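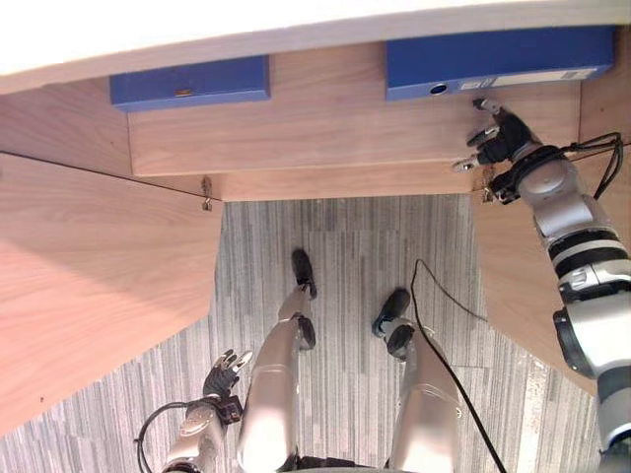
图3 书桌工位及桌面下方平放的两册蓝色活页夹(书脊朝外)

3.2 工位与文件的存放位置

本节只讲书桌这一类工位,会议桌和茶水间放到3.4。浅色木纹书桌,两侧为落地侧板,中间前挡板往里缩,下沿离地毯还有一小段。地面为灰色条纹地毯。图3中两册活页夹都是宝蓝色,平放在前挡板上沿、紧挨桌面下方,书脊一律朝外。右边一册露出的较长,书脊上有圆形金属指孔,另贴白色标签条,字太小,图上认不出来。左边一册露出较短,下沿中部只见一小块偏褐色的标签。

为什么关心这个位置。我们在Pavia办公区做的登记里,纸质文件共2463件,其中134件不在柜中也不在桌面,而是在桌子的“夹缝位置”:桌面下沿、挡板上沿、侧板内侧等。比例不高。但访谈时受访者提到的“找不到”,大约30次都和这类位置有关。Huet(Inès Huet,负责Pavia的登记)最初把它们并入“桌面”一类,5月复核后单列,编码表同步改过,旧表作废。

分类标准如下。平放且书脊朝外:记“可取用”。平放、书脊朝里:记“暂存”。竖放另计,见表2。图3两册均按“可取用”登记。标签能否辨认单独记一栏,不影响分类,这一点早期登记员理解不一至,后来统一补了说明。右册标签为印刷小字,远看读不出,现场登记时须凑近核对,不能凭照片填写。左册标签很小,同样处理。

关于取放动作。坐着的人伸手到桌面下沿基本不用起身,站着则要弯腰,视线又被桌面挡掉一部份。所以同一位置,坐姿与站姿下的“可见性”打分不同,本文两项都报,不取平均。Baysal办公区的书桌前挡板更高,夹缝位置较少,只抽了20个工位,数据仅供对照,不做检验。

还有一点要交代。活页夹颜色与木色反差大,像图3这种蓝色的,登记时几乎不会漏;浅色文件夹漏记的可能要高一些。Loder分类法里没有颜色这一项,我们加了,只分“与家具反差明显”和“不明显”两档。划分靠登记员目测,有分歧的由第二人复看,仍不一致的记为缺失。缺失值的处理见附录B。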